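제4장 옆자리에 기계가 들어올 때
작업장의 자동화와 그곳 사람들의 하루

앞의 세 장을 따라오느라 고생이 많았습니다. 임금과 노동시간, 직무 분류표 같은 이야기는 아무리 쉽게 풀어 써도 읽는 사람의 어깨를 조금 굳게 만드는 데가 있지요. 이번 장에서는 책상에서 일어나 작업장 안으로 들어가 보려고 합니다. 우리가 오래 머물 곳은 세탁 공장입니다. 자동차 공장이나 물류 창고를 기대한 독자도 있을 텐데, 제가 굳이 세탁 공장을 고른 데에는 빨래를 개는 일이 누구에게나 익숙하다는 점이 컸습니다. 수건 한 장쯤 개어 보지 않은 사람은 드물 테니, 손이 하는 일과 기계가 하는 일을 견주어 볼 때 각자의 손을 떠올리며 읽을 수 있습니다. 가능하다면 이 장을 읽는 동안 옷 한 벌을 옆에 두고 이따금 펼쳤다 접었다 해 보기를 권합니다. 저도 원고를 쓰면서 바지 한 벌을 여러 번 개었습니다.

플로식스(Flosix)는 애미드몬트(Amidmont)의 강가 공단에 있는 중간 규모의 세탁 업체입니다. 호텔과 병원, 요양 시설에서 나오는 침구와 유니폼을 받아 빨고 말리고 다려서 돌려보냅니다. 제가 처음 찾아갔을 때 마무리 작업장에는 28명이 일하고 있었고, 그 가운데 16명이 하루의 대부분을 개는 탁자 앞에 서서 보냈습니다. 문을 열면 더운 공기와 섬유 먼지 냄새가 먼저 나오고, 그다음에 건조기 소리가 들립니다. 사람들은 그 소리 위로 이야기를 나누느라 다들 목소리가 큰 편인데, 처음 온 손님은 싸움이 난 줄 알고 놀라곤 합니다. 실은 점심 반찬 이야기일 때가 많습니다.

이 작업장에서 자동화는 하루아침에 들이닥친 손님이 아니었습니다. 세탁기와 탈수기는 오래전부터 알아서 돌아갔고, 시트를 펴서 다리고 접어 내는 평판 라인도 제가 방문하기 한참 전에 들어와 있었습니다. 시트는 네모나고 크기가 정해져 있어서 기계가 다루기에 좋습니다. 수건도 그런 편입니다. 그런데 옷으로 넘어오면 사정이 달라집니다. 건조기에서 나온 바지는 한쪽 다리가 뒤집혀 있고, 허리춤이 다른 쪽 가랑이 속에 들어가 있고, 때로는 남의 양말까지 품고 나옵니다. 그래서 같은 공장 안에서도 시트 쪽은 일찍부터 기계의 박자로 움직였고 옷 쪽은 오랫동안 사람의 박자로 움직였습니다. 이렇게 한 지붕 아래 두 가지 박자가 있다는 사실을 기억해 두세요. 이 장의 뒷부분에서 교대표와 휴식 시간을 다룰 때 다시 꺼내 쓰게 됩니다.

개는 탁자에서 일하는 사람들의 손을 가만히 보고 있으면, 처음에는 그저 빠르다는 생각만 듭니다. 조금 더 보고 있으면 그 빠름 속에 여러 가지 판단이 들어 있다는 것을 알게 됩니다. 옷을 집어 올리는 순간 무게로 재질을 짐작하고, 손끝으로 덜 마른 솔기를 찾아내고, 탁자에 내려놓으면서 이미 어느 쪽을 먼저 펼지 정합니다. 단추가 떨어진 옷은 왼쪽 바구니로, 얼룩이 남은 옷은 뒤쪽 수레로 갑니다. 오래 일한 한 직원에게 그걸 어떻게 아느냐고 물었더니 한참 생각하다가 그냥 만져 보면 안다고 하더군요. 연구자로서는 조금 난처한 대답이었지만, 숙련을 다룬 많은 글이 결국 이 대답을 풀어 쓰려는 노력이었다고 해도 지나치지 않습니다. 말로 옮기기 어려운 앎을 학자들은 암묵지라고 부르고, 우리도 4.2절부터 이 말을 쓰겠습니다.

옷 쪽에 자동화를 들이자는 이야기가 나온 것은 주문이 늘면서부터입니다. 카르데나스(Cárdenas)라는 호텔 체인의 유니폼을 맡게 되면서 하루에 거의 300벌의 옷이 더 들어왔고, 개는 탁자 앞의 사람들은 어깨와 손목이 아프다는 말을 자주 하게 되었습니다. 회사는 두 팔 로봇으로 옷을 펴고 접는 작업대를 시험해 보기로 하고, 그 사업에 두시네(Dusine)라는 이름을 붙였습니다. 무슨 뜻인지 물어본 적이 있는데 듣는 사람마다 설명이 달라서 여기에는 적지 않겠습니다. 계획서에는 처리량과 투자 회수 기간이 꼼꼼하게 적혀 있었습니다. 그 옆자리에 설 사람이 하루를 어떻게 보내게 될지는 한 줄로 정리되어 있었지요. '기존 인력은 감독 업무로 전환'. 이 한 줄을 펼쳐 보는 것이 이번 장이 하려는 일이라고 생각해도 좋겠습니다.

감독이라는 말은 편안하게 들립니다. 의자에 앉아 지켜보다가 이따금 단추나 누르는 모습이 떠오르니까요. 작업대 옆에서 며칠을 보낸 직원들의 이야기는 꽤 달랐습니다. 어떤 이는 손목이 덜 아파서 저녁에 집에서 냄비를 들기가 수월해졌다며 반가워했습니다. 어떤 이는 손이 놀고 있는데 눈을 뗄 수가 없으니 퇴근할 때 머리가 더 무겁다고 했습니다. 예전에는 탁자 너머로 동료와 이야기를 나누며 일했는데 작업대를 맡은 날에는 등을 돌리고 서게 되어 심심하다는 말도 있었습니다. 기계가 옷을 놓쳤을 때 언제 끼어들어야 하는지를 두고는 의견이 갈렸습니다. 곧바로 멈추고 손으로 펴 주는 사람이 있는가 하면, 한 번 더 해 보게 두자는 사람도 있었습니다. 이 차이는 작은 것처럼 보여도 그날의 처리량과 기분, 그리고 옆 사람과의 사이에까지 영향을 줍니다. 일이 줄었느냐 늘었느냐만 물어서는 이런 이야기가 잘 잡히지 않습니다.

그래서 이 장은 다음과 같은 차례로 나아갑니다. 4.1절에서는 직무를 작은 과업으로 나누어 보는 방법을 익힙니다. 바지 한 벌을 개는 일을 예로 삼아 집기, 펴기, 맞추기, 접기, 쌓기로 나누어 보고 그 사이사이에 숨은 판단을 찾아 적습니다. 4.2절은 숙련과 암묵지를, 4.3절은 작업의 속도를 누가 정하는가 하는 문제를 다룹니다. 4.4절에서는 몸의 부담과 마음의 부담이 서로 자리를 바꾸는 모습을 살펴봅니다. 4.5절에서는 새 기계를 들이기 전에 현장 사람들과 무엇을 어떻게 의논할 수 있는지, 플로식스에서 오간 회의의 기록을 따라가며 생각해 봅니다. 분량이 앞 장들보다 조금 깁니다. 한 번에 다 읽으려 애쓰지 말고 절마다 차 한 잔씩 마시면서 가도 괜찮습니다.

한 가지 부탁을 덧붙이자면, 읽는 동안 기계 편이나 사람 편을 너무 일찍 정하지 말아 주세요. 저 역시 처음에는 마음속으로 한쪽을 응원하고 있었는데, 그러고 있으니 보고 싶은 장면만 공책에 적게 되더군요. 두 번째 방문부터는 공책을 반으로 나누어 왼쪽에는 눈에 보인 것만, 오른쪽에는 제 생각만 적었습니다. 왼쪽이 훨씬 천천히 채워졌습니다. 여러분도 4.1절을 시작하기 전에 같은 방식으로 공책 한 쪽을 마련해 두면 도움이 될 것입니다.

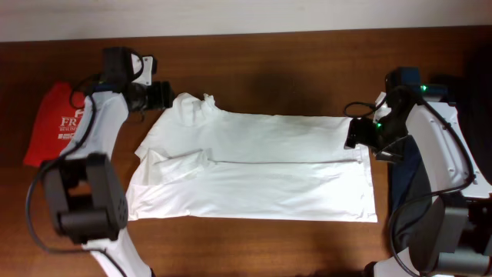 과업을 나누는 연습은 옷을 펴는 일에서 시작하겠습니다. 사람들은 흔히 개는 일이라고 하면 접는 동작부터 떠올리지만, 개는 탁자의 직원들은 펴는 것이 일의 절반이라고 말합니다. 바지처럼 보이는 흰 옷이 갈색 나무 탁자에 길게 놓여 있고, 두 로봇 팔의 검은 집게가 양쪽에서 옷을 향해 있습니다. 오른쪽 끝은 모서리까지 반듯한 편인데 왼쪽 위는 천이 뭉쳐 둥근 주름으로 솟아 있지요. 같은 옷이라도 이렇게 곳곳의 상태가 다르면, 사람은 어디부터 손을 댈지를 거의 의식하지 않고 정합니다. 그 결정을 과업 목록에 적는다면 어느 칸에 넣어야 할까요? 집기와 펴기 사이에 칸을 하나 더 만들 수도 있고, 펴기를 다시 잘게 나눌 수도 있습니다. 옆에 둔 옷을 일부러 한쪽만 구겨 놓고 천천히 펴 보면서, 손이 멈칫하는 곳마다 공책 왼쪽에 한 줄씩 적어 보세요. 그 기록을 가지고 4.1절로 넘어가겠습니다.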